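Ivetti Boxing Help > Amateur & Club > Weight and weigh-ins

Moving up a weight for my 7th bout, drop back down after?

Been boxing at my regular weight since I started, six bouts, won four. Coach at Katona wants me up one class for the Drondusen show in July because theres nobody left to match me with. I walk around pretty much at the top of my class anyway so no cutting, which I'd love. But do I have to stay up there afterward? And will I get pushed around by bigger guys? Show has a 9 a.m. weigh-in, box in the evening. Any advice good.

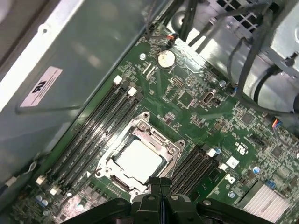
Posted by Matvii Semeniuk
Member, Vutden

Edit: three-round bouts, not four. Sorry.

Cadi Foulkes

You're not stuck there. At our club you get matched on what you weigh in at for that show, so drop back whenever you like. Check with your own registrar though, rules differ and I only know ours.

Getting pushed around, yes, a bit. Mostly in the clinch. I went up a class at 23 and the punches were fine, the leaning was what killed me. By round three my shoulders were gone. So:

Spar heavier people now, not the week before. Ask for rounds where they're allowed to walk you down. Get your feet out of there after you punch, dont stand and admire it. Short hook when they step in.

And eat breakfast after the weigh-in. Proper one. You'd be amazed how many people have a banana and then wonder about round two. Evening bout is a long day so bring food, the hall at Drondusen had one vending machine last time I was there.

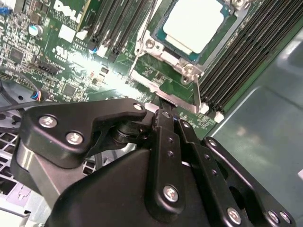 Leszek Gajewski

Stay where you are and wait for a match. Seen too many go up and get hurt.

Ylva Wikström

Disagree with Leszek, if he's at the top of his class and not cutting its a pretty small jump. Ask your coach who the opponent is and how many bouts they've had. More than 9 and I'd say no thanks, thats the bigger issue than the weight imo. Also dont try to bulk up for it, just turn up at what you are.

Matvii Semeniuk

Thanks both, asked coach, the other guy has had five. Going to do it.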